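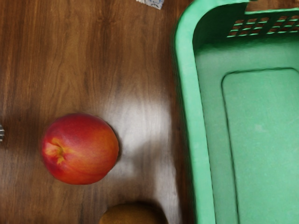
Nectarine on a wooden tabletop.

Oriron Deal Desk
Research subscription for media and entertainment transactions

Oriron Deal Desk is a subscription database and alert service covering mergers, carve-outs, stake sales and joint ventures in television, film, radio, publishing and cable distribution. It is sold to corporate development teams, lenders, law firms and trade reporters. Each subscription includes the web interface, the daily file and the quarterly ownership tables.

What it covers

The database follows 320 media companies in North America and Europe. For each one you get a current ownership chart, a list of minority holders, known put and call rights, board seats tied to share blocks, and the expiration dates of shareholder agreements where those dates are public. Private companies are included when they file accounts or have issued rated debt.

Deal records go from first press report to closing or withdrawal. A record shows the parties, advisers, structure, headline price, assumed debt, regulatory filings and any change in terms along the way. Rumored deals are kept in a separate list and do not move to the main list until one of the parties confirms talks.

Asset types tracked:
Broadcast networks and station groups
Cable and satellite channels
Film and television libraries
Regional sports rights
Newspaper and magazine groups
Radio groups
Cable systems and other distribution

Alerts

You can set alerts by company, asset type, country or adviser. Alerts arrive by email and can also be sent to a shared inbox. Filing alerts go out when a document is posted by the regulator. Editor alerts, which carry a short note on what changed, go out on business days only.

Ownership tables

The tables are compiled by the Irnard team under Napaporn Rungrueang and are issued four times a year. They list every holder above 2 percent, with voting and economic interests in separate columns. Dual-class companies are shown both ways. Tables come as spreadsheets with formulas left in place, so you can change a share price or an exchange rate and see the values update.

The February tables added a sheet for joint ventures in which neither partner consolidates the results. A number of subscribers had asked for this, and it will stay in the set.

Valuation worksheets

Six worksheets are included:
Channel group, sum of the parts
Station group, blended two-year cash flow
Film library, ultimates method
Cable system, per subscriber
Newspaper group, with pension deficit
Minority stake with exit rights

The worksheets are blank models. They do not contain forecasts, and Oriron does not give investment advice. Rostam Ebrahimi maintains them and answers questions about the formulas by email.

Plans

Single seat: 135 dollars per month, billed yearly. Web interface, alerts and ownership tables.

Team: up to 6 seats, priced on request. Adds the daily file, shared watch lists and the valuation worksheets.

Site: unlimited seats at one office address. Adds the Prustberg archive of closed deals and bulk export.

Single-seat subscribers can buy the worksheets separately. Seats may be reassigned when someone leaves, but they cannot be shared between two people.

Technical notes

The web interface runs in any current browser. The daily file is comma-separated text, delivered by secure file transfer. Company codes match those used in the Sezer reference file, and a conversion table is supplied for customers who keep their own codes. Records deleted in error can be restored by support.

Prices and plan contents were last changed on 18 April 2020. Subscriptions bought before that date keep their old terms until renewal.

Request a trial
Download a sample ownership table
Contact sales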